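Ciltdale Garrison Movements: data card

The set holds 3000 rows, each one a reported movement of troops or vehicles in or out of the Ciltdale barracks. 2211 come from road notices and the rest from local newspapers.
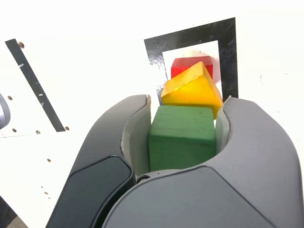
Dates are given by day only. Where two papers disagreed, the earlier date was kept – the other is in the notes column. Unit names follow the spelling in the source.

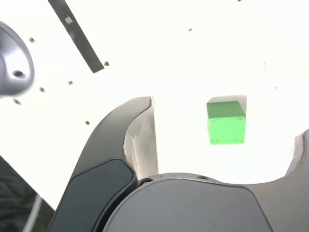
Lerden Defence Records Group

Known gaps: January is thin, and 16 rows have no destination. Row 1013 was corrected on 4th March. Please don't use the set to estimate current strength.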